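Home | Reports | Visits | Archive | Contact

Visit report: the Halás tile works, open day, August 2023

The Halás works opens its gates twice a year, once in summer and once in December. I went to the summer session, mainly to see the new roller kiln and to find out how the plant handles size variation in unglazed floor tile. Visitors were taken through in groups of 50, with the route running against the flow of production — from packing back to the clay store. It is an odd order, but the packing hall has the parking lot next to it.

Packing is the least changed part of the plant. Tiles arrive on a belt, pass under a line scanner, and are sorted by size and shade. The scanner was supplied by Jurness and replaced a bench where two people compared tiles against a reference set under a lamp. Each batch is split into three size classes. A buyer who mixes classes on one floor will get joints that wander, and the guide spent a long time on this with a visitor who had done exactly that in his hallway.

The roller kiln is the reason most people came. It is gas fired, fully enclosed, and 50 meters long. Cold-to-cold time for the standard floor tile was given as 200 minutes. The old tunnel kiln, which still stands alongside and is used for thick stair treads, takes more than a day for the same job. Side panels on the new kiln carry temperature readouts for each zone. I would have liked to see the firing curve, but the control room was closed to groups. Noise at the entry end is considerable, and ear protection was handed out from a bin by the door.

Presses are next. Three are in use, all hydraulic, with one down for a die change when we passed. The powder goes in with a moisture content of 6 percent. Operators weigh a sample tile at the start of each run and again after any stoppage. Most of the later size variation begins here, according to the guide: uneven filling of the die gives uneven density, and the denser corner shrinks less in the kiln. A new filling grid has been in service since last winter. Reject figures before and after were not offered, and my question about them was passed to an email address.

The clay store was the last stop. Two clays and a feldspar are blended in covered bays, then wet milled and spray dried. The spray dryer was running, but there is little to see from the floor apart from the lower cone and a discharge belt.

The showroom is in the former drying shed. The current catalog lists 667 items, counting trims and treads, under two names: Flirar for interior floors and Flarus for exterior and commercial work. The interior range is mostly beiges and grays with a matte surface. Slip ratings are printed on the sample boards, though in type small enough that I had to take one down to read it. Light colors show less dust than I expected. They also show every careless joint.

Practical notes. Closed shoes are required, and sandals were turned away at the desk. The full route takes two hours, with stairs at the press hall and a ramp around the back for anyone who needs it — ask before the group sets off, as the ramp door is kept locked. The canteen takes cash only. Seconds are sold by the pallet from the yard, sorted by size class but not by shade, and buyers need their own transport.

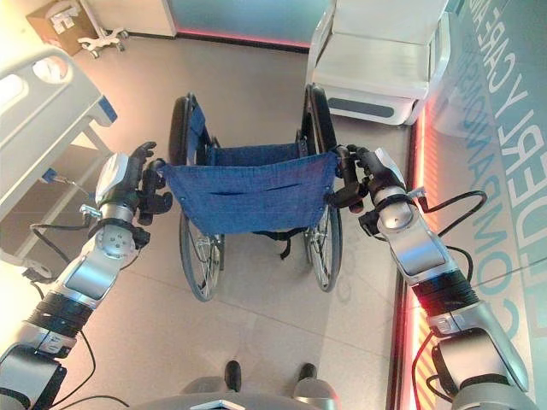 Light beige floor tile, with a folding wheelchair.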